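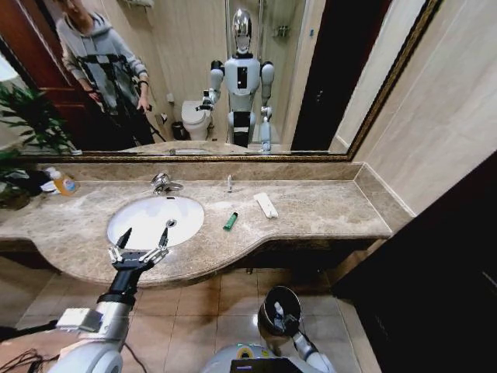
会社案内

2024年2月13日　Nadance株式会社 広報室
シェア 5　コメント 3

Nadance株式会社は、家具付き賃貸住宅および中長期滞在用住居の運営管理を専門とする会社です。創業以来42年にわたり、建物の所有者の皆様から管理をお預かりし、転勤、研修、住み替えなどの事情で一定期間の住まいを必要とされる方々にご利用いただいてまいりました。現在の管理戸数は1,129戸です。

当社の事業は、賃貸管理部門、滞在支援部門、改修部門の三部門により構成されております。賃貸管理部門は契約、収納、更新に関する事務を所管し、所有者の皆様へ毎月の収支報告書をお届けしております。滞在支援部門は入居前の点検および鍵のお引き渡しのほか、ご滞在中のお問い合わせを承ります。

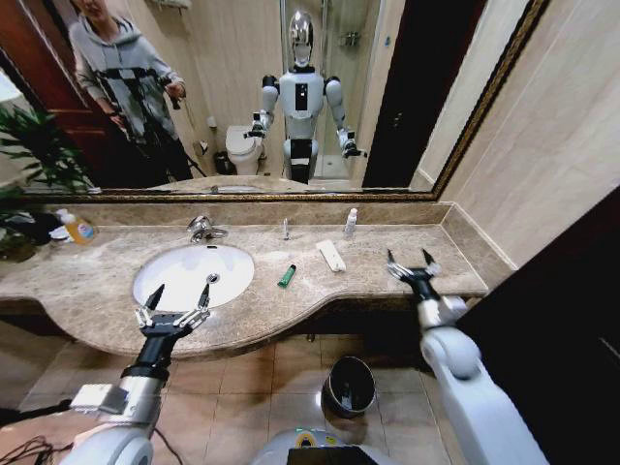
改修部門は、退去後の原状回復工事と設備の更新計画を担当しております。給排水管、換気設備、給湯器につきましては住戸ごとに点検履歴を保管し、更新時期の目安を所有者の皆様に書面でご提示しております。工事の実施にあたっては、事前に見積書の内容をご説明し、ご承認をいただいたうえで着手いたします。

グループ会社として、清掃業務を受託するStekach株式会社、ならびに寝具および備品の貸与を行う株式会社Rustadがございます。両社とは同一の業務基準書を用い、年に一度、合同の研修を実施しております。

本社はMollhamビル5階に置いております。ご来社の際は、事前に総務課までご連絡くださいますようお願い申し上げます。なお、管理委託に関するご相談は、お問い合わせ窓口にて随時受け付けております。

関連記事
・管理委託契約の流れについて
・Stekach株式会社 業務内容のご紹介
・2月の設備点検日程
・個人情報の取り扱いについて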